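Automation Laboratory News

Hand and Camera Comparison Continues Through November

The laboratory has begun the second stage of its comparison of end effectors for household work. The Gokton two-finger gripper and the Urkeck multi-fingered hand are being assessed on reaching and opening tasks, together with head-mounted and fixed cameras.
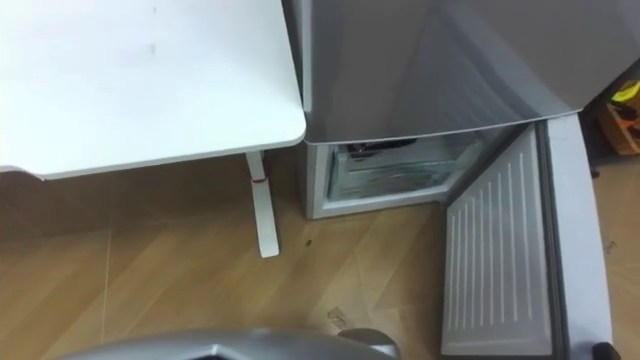
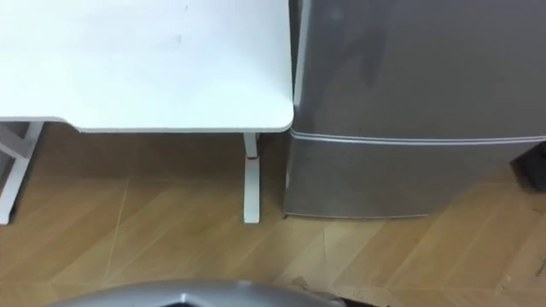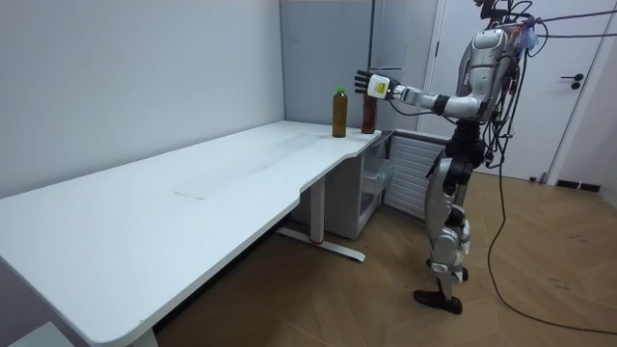
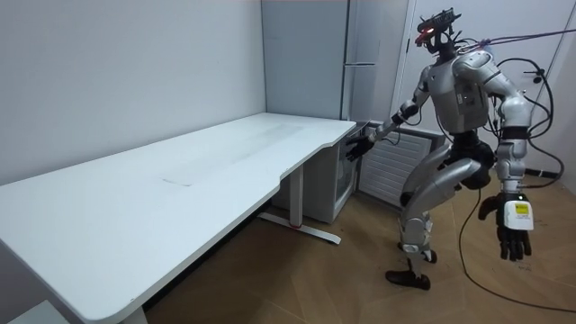

Each configuration is scheduled for 100 attempts per task, under the same Putora controller settings. The first stage produced 496 usable recordings, which have been reviewed by Špela Papadopoulos and her staff. Early results favor the multi-fingered hand for bottles and the gripper for door edges – a difference the second stage is intended to test more closely.

Camera timing remains under review. A delay of about 20 milliseconds between the head and fixed views was corrected before the present stage began.

Members wishing to propose additional tasks should write to the Pascual Room office. Proposals should state the object, the starting position and the condition for success.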